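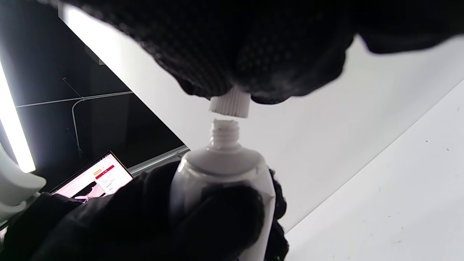

Figure 4. Screw cap held just above the threaded neck of the squeeze tube, both hands gloved. A little paste sits at the rim.

5.2 What went wrong with the cap task

I'll start with the failure that cost us the most time, and it came from the task I'd have called the easy one. Putting a cap on a tube sounds like nothing. You line it up, you turn it, you stop when it gets tight. We collected 176 demonstrations of it with the hand-held gripper, trained the policy the same way as for the other tasks, and moved it over to the Poson arm in April feeling pretty good about ourselves.

It cross-threaded the cap on 33 of the first 40 trials. And that's not even the bad part! The bad part is that the policy thought it was doing fine. The cap went on crooked, the wrist kept turning, the torque climbed, and our stop rule read the climbing torque as "cap is seated" and let go. So the log said success and the tube had a cap sitting on it at a slant. Birgit Frerichs was scoring the trials by hand from the other side of the bench, and for most of one afternoon her sheet and my log told two completely different stories. I assumed she had the columns swapped. She didn't.

The moment that matters is the one in Figure 4, with the cap over the opening and not yet on it. A person doing this by hand tends to set the cap down, feel for where the thread starts (often with a small turn backward), and only then begin to tighten. When I went back through the demonstrations with Hildegard Lindemann we found that backward turn in a lot of them, but it was tiny and it was over very fast. Our preprocessing step smoothed the wrist angle before training. The smoothing window was 400 milliseconds, which I had picked for a pouring task and never looked at again. It wiped out the backward turn almost completely. What the policy learned was "go down, turn right, keep turning."

The paste made things worse in a way we hadn't planned for. With some of it on the rim, the cap slid a little when it touched down, and a cap that slides can look level to the camera when it isn't. We reran a small set with clean necks and the cross-threading got less common, though it didn't go away. I don't want to lean on that too hard, as we changed the batch of tubes at the same time - my mistake, and we ran out of the old ones before I noticed.

Then there was the tube that split. On one of the later trials the crooked cap jammed, the torque limit on the arm was set higher than the number in our config file (a leftover from the Albers fixture tests), and the wrist twisted the tube until the shoulder tore. Paste went up the wrist joint and onto the force sensor. No one was hurt, but Detlef Vogler had his hand near the clamp only a moment earlier, and that scared all of us more than the mess did. We stopped for the day.

We made three changes before running again. The smoothing came off the wrist angle for any task with a thread in it. The torque limit is now read back from the arm at startup and compared with the config file, and the program won't start if they don't match. And the stop rule now checks cap height along with torque, so a high torque reading on a cap that's still sitting too tall counts as a fault and the arm backs off.

The height check is the one I'd push other groups to copy first. It's a few lines of code and it would have caught nearly every false success we logged. It does need a decent height estimate, and ours drifts when the tube is squeezed hard in the clamp, so we still get false faults on soft tubes. Ute Rothe has been trying a softer clamp insert for those. We report the rerun, with the same scoring sheet and a second scorer, in Section 5.3.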